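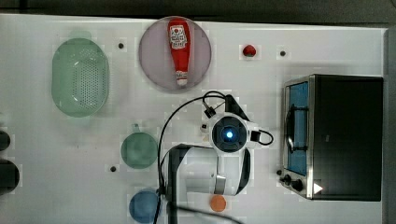

Vomarton Workshop wrote on 2023-05-21:

> We are looking at the Berkora tabletop arm for our teaching
> kitchen and would like to hear from anyone on the list with one
> on the bench. The sales page says it is ready to handle ordinary
> household items out of the box. We have read the data sheet and
> sat through the online demo, and both leave out what we want to
> know.
>
> 1. How long did setup take, from opening the crate to the first
> useful pick?
> 2. Does it cope with bottles, bowls and thin flat things, or only
> with blocks like the ones in the demo?
> 3. Is the Nimow service plan worth paying for, or can you get by
> without it?
> 4. Does anything wear out or break that is not on the parts list?
>
> We have a budget decision due before September. We don't need
> high speed. We do need it to do the same thing in the afternoon
> that it did in the morning.

We have had one at the Brzozowska lab since the winter and it has been in use most working days. I'll take your questions in order and then add a few things you didn't ask about. We paid the normal price for it and have no connection to Berkora beyond being a customer.

1. Setup

The crate holds the arm, the gripper, the power box, the cables and a bag of screws. There is no table. Berkora will sell you one, but we already had a white top with mounting holes in it and used that. The arm sits at one long side and works across the surface away from itself. If you use your own table, check how stiff it is first. Our first one moved a little when the arm stopped hard, and we spent the better part of a day blaming the software.

Mounting and wiring took a morning. The software took the rest of the day and part of the next. The installer wants a clean machine and is not clear about saying so. If you have an older version of the driver from a demo unit, remove it by hand before you start. The uninstall option leaves the settings folder behind, and the new version reads it without telling you.

Calibration is a separate job. The guided routine is fine for the arm itself. If you add an overhead camera, plan on doing that calibration yourself. The written instructions for it are five pages long and two of those are about choosing a camera. Once it was done it held well, until someone moved the camera mount to clean above it.

First useful pick was on day three for us. A person who had done it before could do it in one day.

2. What it can pick up

Better than the demo suggests for some things, worse for others.

We run it with a mix of kitchen items on the table: a colander, bowls, a plate, a ketchup bottle, small food shapes and a toaster oven. In May we logged a fixed set of 200 pick-and-place attempts with stock settings and no retries. 114 succeeded. By success I mean that the item went from where it started to where it was supposed to go and was let go without being dropped or tipped. That is lower than what the sales page says, but the sales page does not say what they were picking up, so I wouldn't compare the two.

By type of item:

Bottles. Good when standing. When a bottle is lying on its side it depends on which way it points. If the gripper can close across the body of the bottle, it holds. If it comes in along the length, it tends to push the bottle away. A bottle lying across a plate is harder again, as the rim limits how low the fingers can go on each side. You can fix much of this by telling the planner which direction to come in from, and that setting is in the basic interface.

Bowls. Good by the rim, once you set the grip width by hand. The automatic grip width is meant for solid objects and it opens too far. Nested bowls are a problem and we stopped trying.

Colander. Fine by the rim. The arm's own object finder does not like it much. It would report the holes in the bottom as several small objects. We turned up the minimum object size and that went away, but then it missed the small food shapes. You can keep two profiles and switch between them, and that is what we do now.

Flat things. Poor. A thin disc lying flat on the table is close to impossible with the stock fingers. They are too thick at the tip to get under the edge. Berkora sells a set of narrow tips as an extra. We have not bought them and I can't say if they help. What works for us is to slide the disc to the edge of something and pick it from there, but you have to write that motion yourself.

Small round food shapes. Better than I expected. They roll if the first contact is off to one side. Lowering the closing speed made the biggest difference of any setting we changed.

Oven door. This was the reason we bought the arm, so we spent the most time on it. It can open a toaster oven door if the oven is fastened down. If it isn't, the oven moves before the door does. The arm does not know the path a hinge takes, so you either teach the path by hand guiding or use the hinge tool in Nimow. Hand guiding was quicker. We have never run it with the oven hot, and the manual tells you not to. Check the temperature limit on the gripper before you plan any real cooking.

3. The Nimow plan

Nimow is sold as a service, but it is three things in one bill: the support desk, the software updates and an online planner. You can't buy them separately. I asked.

The support desk is good. We have opened 12 tickets and all of them got an answer from a person who had read the question. The longest wait was over a holiday. On one of them they sent a replacement cable before we had finished arguing about whether the old one was bad.

The updates are mixed. One of them changed the default speed without listing it in the notes. We noticed when a bowl went off the table. Since then we hold each update for a week and run our own short test before moving to it.

The online planner we hardly use. It needs a steady connection and it adds a pause before each motion that makes work at the bench annoying. The local planner does the same job for anything we do. If your building's network is better than ours you may feel differently.

Would I pay for it again? For the first year, yes, for the support alone. After that I am not sure. The arm keeps working if the plan runs out. You stay on the last version you had. That was in the contract but not on the sales page, so ask for it in writing.

4. Wear and breakage

Gripper pads wear on the inside near the tip. We have changed them once. They are on the parts list and are cheap, but they ship slowly, so order a spare set with the arm.

The cable at the wrist is the weak point in my view. It runs outside the arm and needs a loop of slack near the wrist so that it can turn. Make the loop too small and it pulls on the connector. Make it too big and it hangs out over the work area and drags across bowls. There is no guide for it in the crate. We tried a few lengths before we had one that stayed out of the way through the whole range of motion. The cable they replaced for us had failed right behind the connector.

The power box has a fan that is louder than the arm. It is not a fault, according to support. In a teaching room you will want it under the table or behind something.

Things you didn't ask about

Repeatability. You said you want the same thing in the afternoon as in the morning. The arm itself is very good at this. The things that drift are around it - camera mounts, daylight on a white table, people moving the plate. We keep the blinds closed during logged runs and that solved most of it.

Stopping. The stop button works as it should and is easy to reach. Coming back from a stop is slower than it needs to be. The arm has to be homed again, and the homing path goes straight up and then around. If it is holding something at the time, it keeps holding it. Take the item out first if it could spill.

Reach. The data sheet gives the reach with no gripper on. With the gripper pointing down, you lose a good part of it at the far edge. Lay out your items with tape on the floor before you buy. Tall things such as an oven take up more of the space than their footprint, as the arm has to go up and over or stay on its own side.

Students. Ours learned the basic interface in one session. The profile settings took longer, and I would lock those with a password from the start. We did not, and then had to work out which of several profiles with nearly the same name was the good one.

Invoice. Check it. Ours had the table on it, which we had not ordered. They fixed it the same day.

For a teaching kitchen with someone on hand who is willing to write a little code, I think it would do the job. Without such a person I would wait, or ask Berkora for a loan unit over the summer and try it with your own items. They do lend them out if you ask sales and not support.

I can send you the settings files for both object profiles and the log sheet from the May runs. They are plain text. Write to me off list and say which software version you have, as the older ones use a different format.

Brzozowska lab, bench 2

Previous message | Next message | By thread | By date | List home

Recent messages on this list

Berkora narrow tips - has anyone bought them?
Re: Nimow update and default speed
Fastening small appliances to a bench top
Re: Overhead camera mounts that stay put
Spare gripper pads, shipping times
Lending a tabletop arm between labs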